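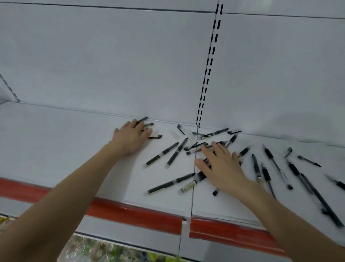 Vol. 2, No. 11

Quick one tonight, I'm beat and the laundry is still in the machine.

Still on the pens. Pens and caps all over a white metal shelf, bare hands, gather them up, spread them out, go again. Everything I do with my hands is supposed to turn into something the Roteo arm can copy. Supposed to.

I wanted a store shelf for this and not a table. Tables are easy. A shelf has a wall at the back, another shelf over your head, a price rail along the front, and a seam right down the middle where two sections meet. Pens love the seam. Caps are worse, they catch by the clip and then you're poking at them with one finger like a cat.

Things I'm learning about my own hands:

Left one goes to the back wall and just sort of parks on things. Palm down, fingers spread. Right one does the pressing and pulling. I never decided that. Tried swapping for a whole batch and it was awful, slow, I kept stopping to think, and stopping to think is poison in a demo. The arm learns the hesitating too.

Also I cover stuff up. If my palm is flat on a pile then whatever is under there is gone as far as the learning goes. Trying to come in more from the side now. Mixed results.

Tried the remote control way last November, on the Costigan rig. Two sticks, a pedal, a headache. Fine for boxes. For a thin gel pen lying up against a back panel, forget it, I'd get it on the fourth go and be sweating. By hand is so much quicker that I dont think I'll go back, even if the data needs more cleaning after.

Count so far is 1054 takes. Almost 100 of those are junk, mostly me starting before I was ready or scratching my nose halfway thru.

Next up is the Drullham shelf, which is deeper, and somebody on the Flesine forum says to do caps only for a while before mixing the pens back in. Might try it. Need more caps first, they keep dissapearing.

Ok. Laundry.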